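Two arms, one cup: a talk with Vlasta Petkov

Got hold of Vlasta Petkov at 8 in the morning, before her first meeting, coffee in one hand and a sim run going on the second screen. She leads the two-arm work at Trarkura. Small group, not much floor space, a lot of GPU time. The project is called Ekex and the paper went out in August.

First question was the obvious one. Why markers?

"They're annoying," she said. "Long, thin, they roll. They have a cap end and a plain end and people care which way is up. You get a lot of trouble out of a very cheap object."

The task sounds like nothing. Put the markers in the cup. Two arms, so the policy has to settle which arm takes which marker, and who waits while the other one is over the cup. Everything in the paper is trained and tested in simulation first. Real arms come later, and she's careful about how much she claims there.

The result that got people writing to her is about waiting. Earlier policies from the group would send both arms in together, or neither. Ekex adds what she calls a hold signal, a single extra output per arm. High means stay put, low means go. It's learned from the same demonstrations as everything else, no hand-written rules on top.

"I didn't expect much. One number per arm. My colleagues thought it was a hack and I sort of agreed with them."

They collected 826 demonstrations in the simulator, over 18 starting layouts. Three people did the driving. Petkov did a share of it herself and says her own demos are the worst in the set, too jerky, and they kept them in anyway. 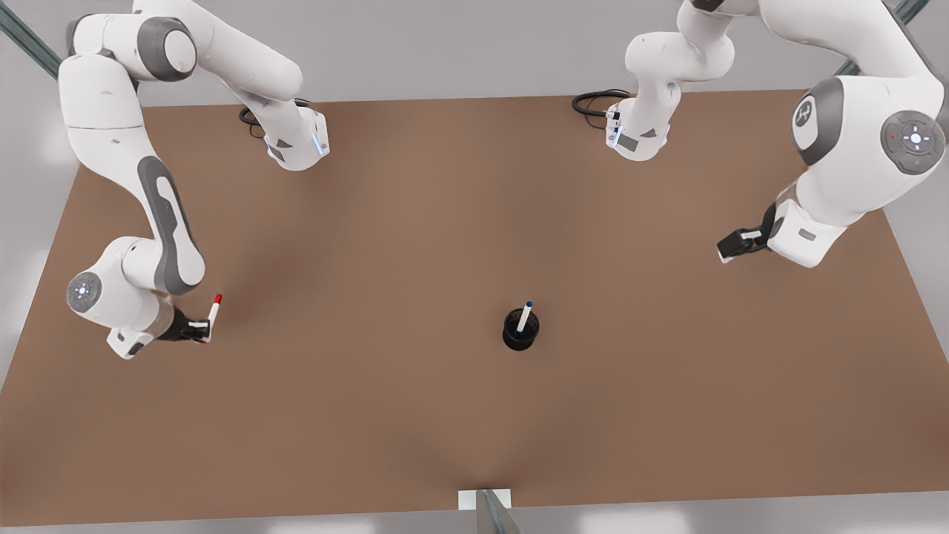

The hold signal matters most at the second marker, and Petkov has a whole rant on this. First marker into a clear cup is easy, she says, nearly any policy learns it. Then the cup has something in it. With the blue-capped one already leaning in the cup, and the red-capped one in the right gripper, the arm is working with a smaller opening than the one it saw a minute ago in training terms. "And the lean is different every time. Sometimes it leans toward you, sometimes away. The old policy aimed for the middle of the cup, always, and hit the marker that was in there." What changed with Ekex is that the free arm learned to stay out of the way, and the arm with the marker got to take a slower line in. She puts most of the gain down to that slower line. Not to any cleverness about contact.

I asked if she could prove it. Pause.

"Partly. We froze the hold signal at low and the collisions came back. So it's doing something. Whether it's doing what I say it's doing, that's a longer paper."

There is a longer paper coming. The test site for it is at Grarkuddale, where a partner team has a real pair of arms and a table they can leave set up for weeks. Petkov goes out there every so often and comes back with lists. Lighting, mostly. Shadows in the sim are soft and behave themselves, and the real room has windows down one side, so the policy sees dark stripes on the table and gets ideas about them.

Grip force is the other one. In the simulator a gripper closes on a marker and that's that. On hardware the marker can twist in the fingers on the way over, so by the time it reaches the cup the tilt is off. They've tried adding random tilt in training. It helps some. She wouldn't give me a number for it and said to ask again in the fall.

Comparison was a sore point with reviewers. The group measured against the Yousafzai baseline, an older two-arm method that plans each arm seperately and then checks for clashes. One reviewer called that too weak a target. Petkov thinks it's a fair one and gets a bit heated.

"It's what people have running. If you go into a lab and they have two arms on a table, there's a good chance it's that or something close. So I want to know if I beat that. I don't need to beat a method that only lives in one person's folder."

What about more arms, more objects, a messier table? She laughs at more arms. More objects yes, that's next, pens with clips first and then scissors, which she is dreading. Cup gets swapped too, for something taller that can tip over. Right now tipping hardly ever comes up and she suspects the policy has no idea it's possible.

The code is meant to be out with the second paper, the demos to, jerky ones included. Her meeting had started by then. Last thing I asked was what she'd do differently and she was already standing up.

"Label the failures as we go. We threw out the early ones to save disk and I've wanted them back ever since."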